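Artificial flower arrangement

Artificial flower arrangement is the placing of imitation flowers in a vase or other container for decoration. As the stems need no water, the same bunch can be taken out and arranged again for years.

Usually the stems are put in one at a time. A tall stem gives the height, and shorter ones are leaned outwards around it. Roses, peonies and carnations are common models, often sold with buds and leaves on the same stem.
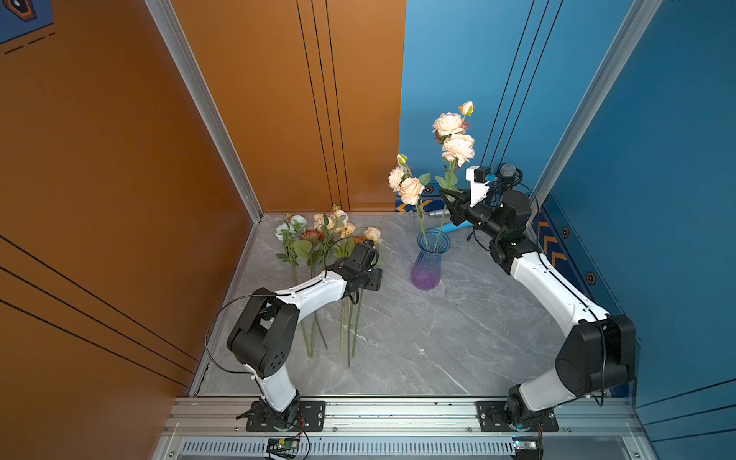
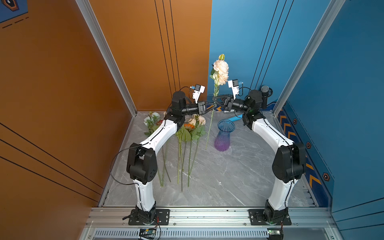
Peach blossoms and a ribbed glass vase, blue at the rim and violet towards the base.

Translucent vases let the stems be seen, so some arrangers cut or bend them to one length – others prefer to leave them long. In his handbook for the Hovland flower school, Said Alaoui advises no more than six stems for a narrow neck. Dust is removed with a soft brush.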